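4.3 Setting the colour channels

The Cendard 264 lamp has separate red, green, blue and white channels. Each is set from the rear panel or from the Troltamar wall controller. If both are connected, the wall controller takes priority and the rear panel shows LOCK.

Caution: Switch the lamp off and unplug it before changing the mounting bracket or the diffuser.

Before you start, check that the lamp is fixed at both bracket points and that there is a gap of at least 400 mm between the front glass and any fabric.

1. Switch on at the rear panel. The display shows the last stored setting.
2. Press MODE until COL appears.
3. Press SELECT to choose a channel. The channel letter flashes.
4. Turn the dial to set the level. One click is one step; press and turn for steps of ten.
5. Repeat steps 3 and 4 for the other channels.
6. Hold SELECT for two seconds to store the setting. The display shows the store number.

Note: A setting that has not been stored is lost when the lamp is switched off. Dimming from the wall controller does not change the stored levels.

Note: On lamps with a serial number below 896, step 6 stores to position 1 only. The update is described in section 7.

4.4 Checking a single colour

Strong colours are hard to judge by eye against a painted wall. Use a plain white surface and keep other light off it.

1. Close blinds and switch off room lighting.
2. Place the white surface flat, within the beam.
3. Set the white channel to zero.
4. Bring up one channel at a time and wait for the level to settle.
5. Look for bands or patches of a different tint. Slight fading towards the edge of the beam is normal.
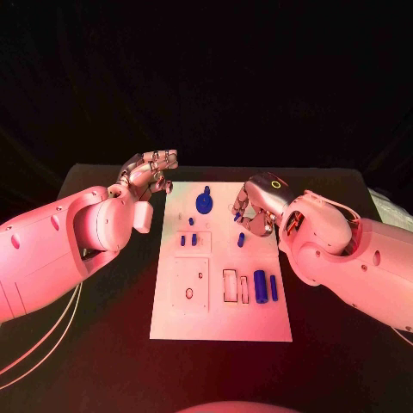
Figure 9. Strong pink-red light on a white board, dark tabletop and black backdrop.

If one part of the surface stays a different tint on every channel, clean the diffuser — dry cloth only — and repeat the check. If only one channel is affected, note the channel letter and the store number and contact the supplier.

Caution: Do not look into the front glass at full level, even with the diffuser fitted.

4.5 Copying settings to a second lamp

Connect the lamps with the link cable, OUT to IN. Set the second lamp to RCV before pressing COPY on the first.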